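Home | About | The Build | Workshop Hours | Parts List | Contact

About Pilside

Hi, I'm Wael Benjelloun, and Pilside is the name I gave to a shared workshop and everything that happens in it. If you got here through the parts list, welcome! If you got here because you typed the name wrong looking for something else, welcome anyway, and have a look around.

The short version is that we're a small shop where people come to build automation stuff they can't fit (or aren't allowed to have) at home. I started it in my own garage with a secondhand arm controller from a seller called Stondano and a bench I made out of two old doors. The controller hummed so loudly that my wife could tell from the kitchen which axis was moving. When the neighbors started asking about it too, I went looking for a proper space, and I found one on the back side of the Laing building, unit 1107, up the ramp and past the loading dock. We've got 2000 square feet in there now, and I still manage to run out of places to put things down.

What do we do all day? Mostly we build. There are people here making camera sliders, a fellow with a cat feeder that has grown way past any reasonable cat feeder, and a couple of folks from a community college course who are rebuilding a little conveyor. And then there's the big one, the arm, which is the project most of us have had our hands on at some point and the reason a lot of members joined in the first place.

The arm is for pushing and sorting things on a tabletop. I know that sounds like a small ambition! I thought so too, until I tried it. Getting an arm to go to a point in the air is a pleasant weekend. Getting it to nudge a printed block across a board so it ends up where you wanted, facing the way you wanted, has eaten most of my evenings since October. Blocks spin. They catch on each other. A cylinder goes off on its own little trip and a star just sort of pivots on one point and looks at you.

We went with a plain rod for the tool. We had a two-finger gripper on there at first and I was very fond of it, but every time something went wrong we ended up arguing about whether it was the fingers or the code, and I wanted one less thing to argue about. A rod either touches the block or it doesn't. It hangs off the wrist on a clamp collar, so you can take it off and swap it without taking half the arm apart, and I wish I'd done that on day one. 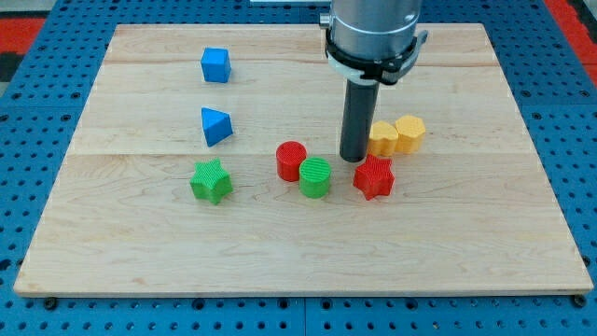

The table took us longer than the arm did, if you count all the changes of mind. My first idea was to bolt everything straight down to a thick sheet of plywood, and I had a whole speech ready about it. Then one of our members, who runs a little fixture business called Indden out of the bench by the window, talked me into a table with holes punched all over it, and I've never looked back. You want to move something over a bit? Pull the fasteners, move it, put them back in. With the plywood I'd have been drilling new holes every week and swearing about the old ones.

The board on top is maple. I like how it looks, sure, but I also spent an entire afternoon sanding the seams between the planks and running a block back and forth over them with one finger, and I'm told I was humming. If a seam catches a block, you'll chase that bug for days thinking it's your math.

The blocks are all printed here. Stars, hearts, hexagons, cylinders, cubes, wedges, in plain bright colors. You can feel the layer lines on the sides, and I used to want to smooth those off, but now I leave them alone. Printing is a nice first job for a new member, too – you learn the printer, you learn the slicer, and you go home having made a piece of the project. If you want to bring your own shape, bring it! Somebody brought a crescent once and we had a great evening with it and got absolutely nothing useful done.

People ask whether they need to know how to code. You don't, to start. We've had members who only wanted to do wiring, and one who only wanted to label the cable drawers (bless her, you can find a ferrule in there now). The rest you pick up by standing next to somebody who's stuck. If you'd like to run the arm yourself, we ask you to do the safety walk-through first. It takes 60 minutes, I run most of them, and I will repeat myself on the subject of the stop button. Hair tied back, sleeves up, nobody reaches over the board while the motors are on. That last one goes for me as well, and people have permission to yell.

Membership is month to month. You get a shelf, a key card and your name on the whiteboard, and the doors open at 9 in the morning. Evenings are busier and a lot louder. If you like quiet, come before lunch and you'll probably find me there with the lid off something.

Next up is a second tool for the arm, with a softer tip, and after that I'd like to have it tidy the board by itself at the end of the night. We'll see how that goes. Drop by and ask!

Comments

benchdog_ray: Did the safety walk-through last month. Can confirm, he repeats himself on the stop button. Good guy, good shop.

T. in the back row: What are you using to hold the board down? Mine creeps a little every time the arm hits something heavy.

Wael: Small round fasteners that go in the table holes, by the corners. Come by and I'll show you!

mossyprint: Is the crescent person still a member? I have questions about the crescent.

Contact us | Unit 1107, Laing building, rear entrance | © Pilside Workshop | Back to top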